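Workshop tips: bin picking software, before you believe the demo

Most of the advice you get on picking software comes from people selling it. The tips below come from the other end, where a vendor leaves on Thursday's schedule and you have the arm, the bin and a login. They assume a small shop, one arm, one bin, and no full-time programmer.

Bring your own junk. A planner that has been tuned on cardboard boxes will look brilliant on cardboard boxes. Go through your drawers and pick things that are thin, shiny, dark or oddly shaped. Sunglasses are good. So is a cup on its side. If the salesperson asks whether you could start with something simpler, write that down.

Change the light before you change the settings. We lost most of March to a segmentation problem that went away when we moved a lamp. The Vokov manual has a long chapter on thresholds and one line on glare.

Don't trust the confidence score. Ours gave a 62 to a grasp on a scratch in the bin floor. I have asked what the number means and got a different answer each time. Use it to sort candidates if you like, but don't put it in a report.

Model the walls. Plenty of planners treat the bin as a flat patch with objects on it, then act surprised when the wrist meets a side wall. Measure the bin yourself, flare included, and add 15 millimeters all around as a keep-out zone. You will lose some picks in the corners. Take the loss at first and shrink the margin later. 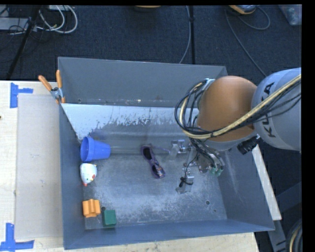 Malte Diekmann
Workshop Tips – October 18, 2023

Look at where things end up. With a cup, a toy and a couple of blocks gathered along one side of the bin and the glasses out near the middle, a planner that goes for the easiest object first will take the glasses or try to. The stuff by the wall is the real test. Ask for results by object and by position, because one overall success rate hides all of that.

Put the cables in the collision model. A bundle that loops around a joint takes up room the stock arm model knows nothing about. Rothe's planner lets you attach a plain capsule shape to each link, and that's enough. Fidier says its version works this out by itself. I haven't seen it do so.

Clamp the bin, then mark the table. A spring clamp on the rim and a few bits of blue tape near the corners of whatever you need to line up again will save you more recalibration than any auto-align button. Check the calibration anyway after anyone leans on the table.

Log the failures with the picture. A line that reads "grasp failed" is worth nothing the next morning. Save the camera view, the chosen grasp and the planned path together. Drititetti does this only if you tick a box three menus down, and the box unticks itself after an update.

Run 21 picks, reset the bin by hand, and repeat that 5 times before you write down a rate. Don't drop the bad run. Vendors like to call it a warm-up.

Leave the learning mode off until the plain version works. I know it's the part you paid for. When both are running you can't tell which one made the mistake, and support will blame whichever one they didn't write. Keep a copy of the last settings that worked, on paper if you have to – mine are taped inside the cabinet door.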